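Clurus tabletop pick-and-place kit now in the Gistach catalog

Thu 8 November

Gistach has added the Clurus simulation kit to its catalog. The kit covers tabletop pick-and-place with a single arm and a parallel two-finger gripper, and ships with 80 scene files, a set of loose household and grocery models, and a task runner that resets the table between episodes. We ran it on the Clurndale workstation for the trial period. The notes below are from version 575 of the build.

The default task is to put fruit in a basket. Start positions are drawn from a seed, and a run of 1,000 episodes can be replayed exactly from the seed file and the config. Clutter is set by a separate parameter, and at the higher settings a can or a cup may end up close to the target.

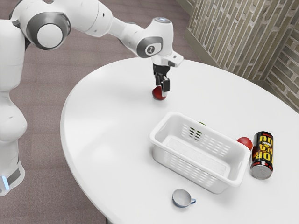

Grasp settings are kept in one text file per object. Friction and closing force can be changed without rebuilding the scene. Mass cannot, and editing it forces a full reload. The manual has the reload flag wrong; use the one listed in the release notes.

Each episode writes joint states, gripper width and the rendered views to one folder. Views are stored separately, so a training job can read one and skip the rest. Close views are worth checking before use. They can hold very little besides the target, and a policy trained on them alone has no sight of the basket. 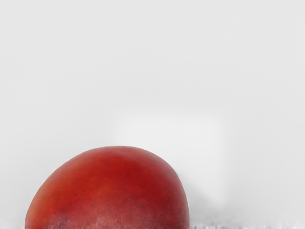

Texture quality is set per view. The low setting is adequate for debugging, but surfaces lose detail at short range, and we would not use it for final data. Shadows can be switched off to save render time.

Licenses are sold per workstation. The Papadopoulos importer, needed for custom meshes, is a separate line item and did not accept two of our older files. A fix is listed for the December build. Existing Gistach accounts can download the trial from the catalog page. It is limited to 1,000 episodes and includes all scene files.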